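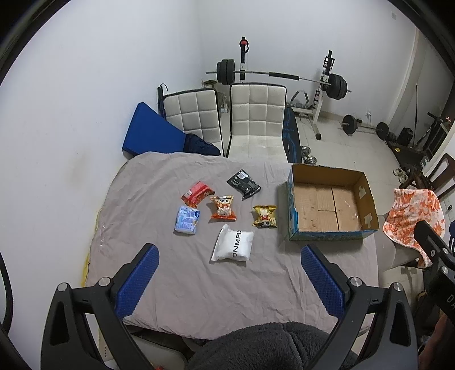 Snacks and an open box on the bed.

Subject: Re: Re: potluck stuffing, how many trays

On Wednesday at 9:14 pm, someone on the Hiler Street list wrote:
> Can we please settle the stuffing before April is over? Last year
> we had 3 trays of it and one small bowl of green beans. I am
> happy to make the cornbread kind again but I'm not hauling it
> up from the Farnell end if two other people are going to turn
> up with the same thing. Also, does anyone still have my blue
> casserole lid?

I have a lid. It may be your lid. It doesn't fit anything I own, so I'd call that strong evidence.

On the stuffing: please make the cornbread one. I was one of the other trays last year and I withdraw. Mine was the sage and chestnut from the back of a magazine, and I drove most of it home again, where we ate it with eggs until my family asked me to stop. I'll do a big pan of roasted carrots with cumin and a little honey. They go in at 425 and I'll need the oven at the hall for half an hour, preferably not the one with the door you have to hold shut with a chair.

The Lü household have offered dumplings again, pork and a cabbage one for the people who don't eat pork. Last time they made 300 and I heard complaints that they ran out, mostly from people I had personally seen with a plate in each hand. Could we put the dumplings at the far end of the table this year, past the salads? Somebody should eat a salad.

Still missing as far as I can tell: bread, anything green, and dessert that isn't brownies. I love brownies. We had 2 kinds of brownies and a brownie cake.

The Rokix warming tray lives in my garage and works if you don't touch the dial. I'll bring it already set — please leave the dial alone, you know who you are.

If you want oven time, reply to the whole list and not just to me. I lose things.

> Also, do we want to start at 5 or 6?

5. The carrots won't wait and neither will the kids.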